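Search the shop
Search for: Go

Clestero 18 Acoustic Combo Amp

$362, in stock at the Fenus counter and online

I've been selling small amps to mandolin players, fiddlers and banjo people for a long while now, and the thing they all ask me for is the same. They want it louder, but they want it to still sound like the thing they're holding! Fair enough. For years I'd steer them to a guitar amp with the treble wound back and hope for the best, and plenty of them came back a week later looking disappointed.

The Clestero 18 is the first little combo I've been happy to put beside my own chair at the Wednesday jam. It's 18 watts, it has two channels, and it runs off the mains or its own rechargeable battery. One handle on top, one speaker in front, a tilt-back leg underneath that folds flat when you don't want it. If you've been singing through a borrowed PA and plugging your mandolin into whatever was left over, have a look at this before you spend more.
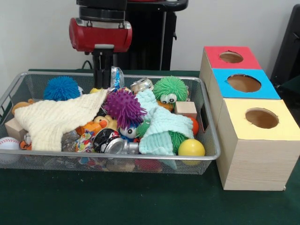 Vikas Jaiswal
Acoustic gear and repairs, Fenus

So, the sound. I tried it first with my own mandolin, which has a cheap stick-on pickup and is the hardest thing in the shop to make pleasant. Through most amps it sounds like someone tapping a biscuit tin. Through the Clestero, with the tone dial a little left of centre and the reverb barely cracked open, I got a chop with some wood in it and a tremolo that didn't shred my ears. I won't say it sounded like a good mic in a good room, because it didn't, but I played through it for a whole afternoon and forgot to go and have lunch.

Banjo is where I thought it would fall over, and it mostly coped. You do need to bring the treble down further than you'd expect, and if your pickup is hot, press the pad button on the back. Jannik Oltmanns, our Saturday banjo teacher, plays hard and close to the bridge, and he got it to crackle once before we found the pad. After that it was clean all the way up.

Fiddle was lovely. I'm a rotten fiddle player so I handed it to a customer, and she played two slow waltzes and asked if she could take it home.

What's on the panel

Channel one takes a quarter-inch lead and has volume, bass, treble and a notch dial for feedback. Channel two takes a mic or a lead, with volume and a single tone dial. Reverb is shared between them (one dial for the lot, which I'll grumble about further down). On the back you've got the pad button, a line out to a mixing desk, the charging socket and a little light that goes from green to orange when the battery's getting low.

The notch dial starts at 83 Hz and works its way up. If you've got a big-bodied guitar that booms on the low strings when you stand too close, turn it slowly until the boom drops away, then leave it alone. Most people go hunting around with it all night and end up with a thin sound. Set it once at soundcheck!
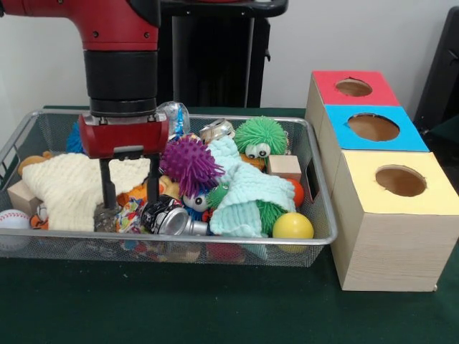 Can I run it on battery and still use both channels?

Both channels, the reverb and the line out all work the same on battery as they do on mains. The battery does drain faster if you're pushing the volume, so bring the charger along to a long set.

Battery life is the bit I get phoned about more than anything, so I'll tell you what I've found and leave it at that. Mine has lasted through every jam I've taken it to, and those start at 7 pm and finish when the pub wants the chairs up. I usually have it somewhere under halfway. A busker working flat out beside a busy road is going to see a lot less. Charge it the night before, don't store it flat over winter, and it should look after you.

The charger itself is a bit of a lump, and the lead is 108 cm long, so you might want an extension if your power point is behind the couch like mine is.

Carrying it

It's light enough that I carry it in one hand with a mandolin case in the other and get the car door open with a couple of spare fingers. The handle is rubbery and doesn't bite. The grey covering on the cabinet does pick up scuffs, particularly on the bottom corners, and I've already put a nasty one on the demo unit by dragging it out from under a bench. There's a padded cover made for it by Foltitz, sold separately, with a side pocket that fits the charger and one lead if you coil it tight. The pocket zip is a bit stiff to start with.

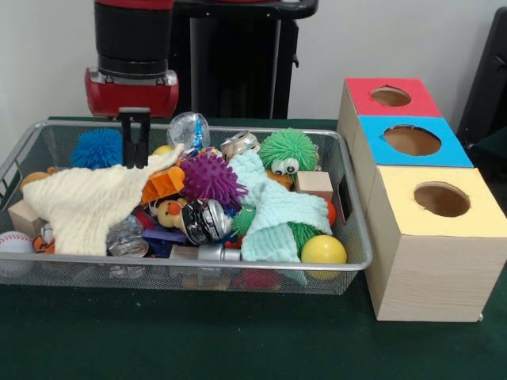 Toys in the wire-mesh basket.

A few grumbles, in fairness. The shared reverb means that if you want a nice wash on your voice, your banjo gets the same wash, and a banjo with a lot of reverb on it sounds like it's being played down a well. I keep it low and live with it. The dials have no numbers on them either, only dots, and the dots are the same colour as half the panel. On a dim stage I've been known to turn the wrong one. I stuck a dab of white nail polish on my treble dial and that fixed it for me.

And it's an 18-watt amp! If your band has a drummer, use the line out and let the desk do the heavy lifting, and treat the Clestero as your own monitor. It's very good at that. Tilt it back on the leg, put it on the floor in front of you, and you'll hear yourself properly even when the bass player gets excited.

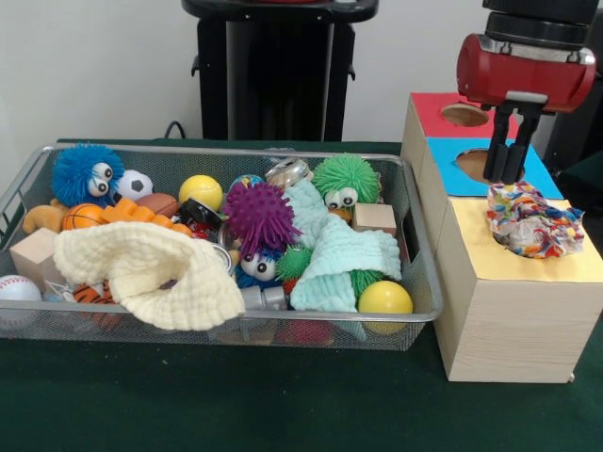
Vikas Jaiswal

People also ask me how it stacks up against the Seok, the other small combo we keep on the shelf. The Seok is lighter and costs less, and for one person with one guitar in a lounge room I'd happily sell you that instead. It hasn't got the second channel or the notch dial, though, and it doesn't run on battery. If you sing as well as play, or you ever play outdoors, I'd go for the Clestero.

You're welcome to come in and try both side by side. Bring your own instrument and your own lead, because your pickup makes more difference than anything I can write on this page. Mornings are quieter, and I'll leave you alone in the back room for as long as you like if you'd rather not have an audience.

In the box: the amp, the charger, a short printed guide and a spare fuse. No instrument lead and no mic, so add those to your order if you need them. We test each one at the counter before it goes out, and if you're ordering by post we'll charge the battery first so you can have a play the day it turns up.

Comments

mandolin_deb: Bought one last December for carols in the park. Ran two voices and a guitar between both channels with a little splitter and it was fine. Agree about the dots, I can't see them either.

Terry: Does the line out still work if the volume is right down? I'd like to send to the desk and have nothing coming off the stage.

Vikas at Fenus: Hi Terry, the line out sits before the volume dial, so you can turn channel one down to nothing and the desk will still get you. Give me a ring if it isn't behaving.

Terry: Ripper, thanks.

oldtimefiddle: I've had the Seok for years and tried the Clestero at a friend's place. Warmer on the low strings for sure. Not certain it's worth $362 to me when I mostly play in my kitchen, but I did think about it all the way home.

Jannik O.: For the banjo players, pad in, treble at the second dot, bass at the fourth, reverb off. Start there.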